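**Square table, four people — where does the cutlery go?**

**setareh_t**
Having three friends round for dinner and my table's square, so everybody gets a side. Trouble is the corners! Fork on the left of one person ends up jammed against the next person's spoon. Do you lot stick to the proper layout or just lay spoons across the top?

**Bartosz B**
Fork left, knife right, spoon outside the knife. My nan did it on a table 50 years old and smaller than yours, I bet. Smaller plates if it's tight.

**latrice_tx**
Disagree, sorry. Spoons sideways above the plate every time, it frees up loads of elbow room. And who needs big plates gone? Big plates are lovely.

**Bartosz B**
Above the plate is for pudding spoons. Are you serving soup?

**setareh_t**
No soup! Pudding only, so I might be allowed — phew. I'm keeping the big plates as well, the marbled rims are the whole reason I bought them (40 quid from Heydari, in May). I put all four out first, one to a side, and then started on the knives and forks

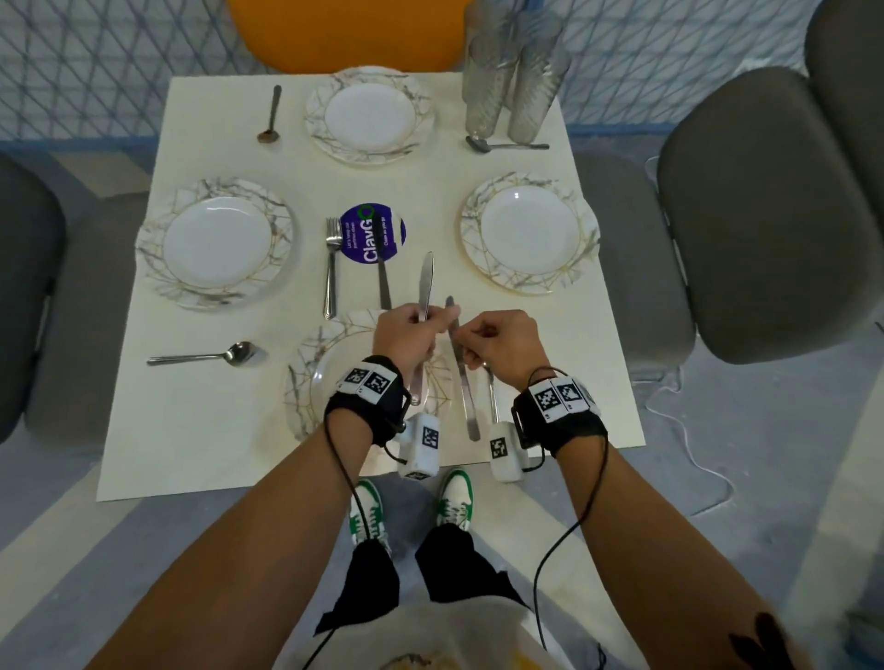

and I keep changing my mind about which way the spoons should point. Also do the glasses go at the corners or in the middle?

**kyung-hwa_k**
Middle, or they'll get elbowed. Handle to the right for the spoon if you're right-handed.

**latrice_tx**
Corners! You want the middle for the food.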